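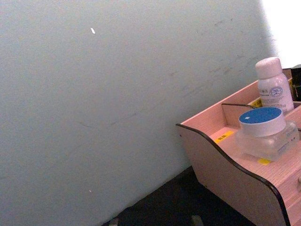
Visits > Industry > Paint and coatings > Petrenko open day

An open day at the Petrenko paint works

I had wanted to see how paint is made ever since I spent most of January trying to match a tin bought four years ago to a tin bought last week. They had the same name and the same code, and on the wall they got along like two cousins at a funeral. So when Petrenko announced an open day on 14 March 2025, I put my name down and told my wife it was educational.

The works sits behind the Lonedeck retail park, and the satnav takes you to the back of a carpet warehouse. Go past it and keep left. Parking is free but the visitors' bays were full of staff, who had presumably read the email about leaving them clear. Sign-in took place at a folding table, where I was given a hi-vis waistcoat in a size that would have suited a pony, and a badge with a number on it. I was 437. I don't know what happened to the other 436, as our group was 19 people and a baby.

Our guide was Vernon Desjardins, who has worked in the mill room long enough to call water-based paint "the new stuff". He started us at the powder store, where the pigments and chalk come in. Most of a tin of cheap matt is chalk, he told us, with the air of a man breaking bad news to children. From there it goes up a gantry and into a mixer that makes a noise like a lorry clearing its throat. You are not allowed to lean over it. Vernon said this three times and looked at me for two of them.

The tinting room was what I had come for. Petrenko keeps 687 colours on its books, of which I would say a good half are grey. There is a grey with some green in it, a green that has given up and gone grey, and one called Hedix Mist that two people in our group nearly came to blows over, one saying blue and the other saying sage. Vernon let them get on with it. He says the light changes everything and that a colour should be looked at in the morning, at teatime and under whatever bulb you own, and he says it as if he knows perfectly well you'll choose from the lid.
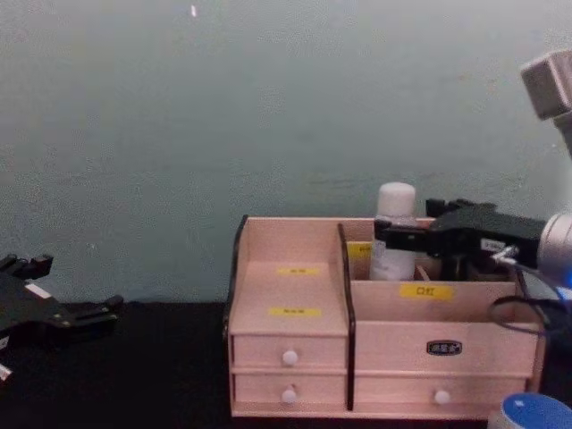
I asked about my two tins. The answer, given kindly, is that batches vary a little, old paint on a wall shifts a little more, and if you want a wall to match you paint the whole wall, corner to corner. I had been hoping for a trick. There is a sort of trick, which is to buy enough in the first place and tip all the tins into one big bucket. I wrote that down as though it were new to me.

Keegan Lavoie from the test lab took over after the tea break (urn, shortbread, one vegan flapjack guarded by its owner). The lab has a machine that scrubs painted panels with a wet brush, back and forth, and a chap whose job is to look at them afterwards. The washable range is scrubbed far longer than the trade matt. Keegan was frank about the trade matt. It covers nicely and touches up well, and if you brush past it with a rucksack you will know about it for years.

We finished in the shop, as all tours everywhere do. The Bollis brushes were reduced and visitors got a voucher for a sample pot, redeemable on anything except the samples people wanted. I came away with a brush, five litres of Hedix Mist and the waistcoat, which I have since posted back.

If you go: wear shoes you don't love, and ask for the morning tour. The afternoon group had the same talk but the mixers were off by then, and the shortbread had gone.

Page last updated: spring 2025

Contact us | Copyright the Visits pages | Back to top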